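Bin clearing, two-handed: how many demos before the first training run?

Print this thread | E-mail this thread

kos_a
We have 300 bedroom episodes with the hand-held grippers. Soft item in the left, box in the right, both into the trash bin. 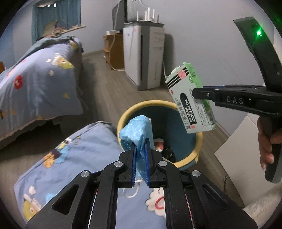
My plan is to stop at 1410 and train once. Objections?

grinach64
Train at 300. You'll find the bad grasps sooner.

zivkovic_k
Disagree. Our run at 300 told us very little. Vary the bin position first, then add 100 per room.

kos_a
Bin position is fixed per room so far. I'll move it.

E-mail this page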